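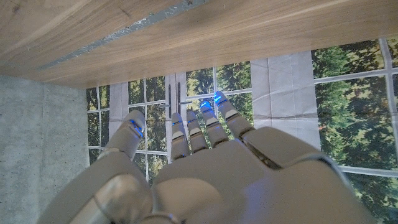
发件人:看台老油条
收件人:Grudcombe 球迷邮件组
主题:回复:替补门将那条动态,至于吗

大家好,

昨晚那封信我在地铁上看完的,差点坐过站,回家扒了两口饭就来回了。先把原文贴在下面,免得后来的朋友翻不到:

> 我就直说了,踢 Altis 这场,咱们二门将赛前一小时在自己主页上发了个“呵呵”,后面跟三个句号,这算什么意思?
> 首发名单刚公布他就发,谁看不出来是冲着教练去的。评论区已经吵到 209 楼了。
> 我的意见是罚他两周薪水,下放预备队,省得带坏更衣室。球队赢了球,结果大家聊的全是他,像话吗?

我觉得吧,你这火发得有点大。首先我也不喜欢那个“呵呵”,一个职业球员,憋不住可以去训练场踹两脚门柱嘛,发出来给全网看干什么。可是下放预备队就过了!他上个赛季顶了 16 场,客场踢 Zestetti 那次扑出来的点球,你当时可是在群里连发了好几屏感叹号的,我记着呢(哈哈,别赖账)。

再说教练那边也有问题。杯赛本来说好了轮换,采访里也是这么讲的,结果到了正赛又把主力门将摆上去。换成我坐在板凳上,心里也得嘀咕。当面打个招呼有那么难吗?赛后发布会有记者问起来,他就回了一句“名单是我定的”,站起来就走了,这态度能消气才怪。

至于罚款,队规里写没写社交媒体这一条,我真不清楚。有谁手里有今年那份季票手册的电子版?我印象里后面附了一页行为准则,不过那好像是管咱们球迷的,不是管球员的……麻烦懂的朋友说一声。

另外球本身也值得聊两句啊!第二个进球前那脚长传太漂亮了,我看了回放还想再看一遍。倒是右路防守,对方换人以后就一直漏,下一场要还是这么站位,我看悬。

顺便问下客场大巴的事:Zaidi 球场那趟,车票还是 40 一位吗?上次发的通知说报名满 175 人就加车,现在还差多少?我这边要两张,我小舅子也想去,他晕车,最好能坐前排。集合还是早上七点半,老地方停车场对吧?

先写到这,锅里还炖着汤。

老油条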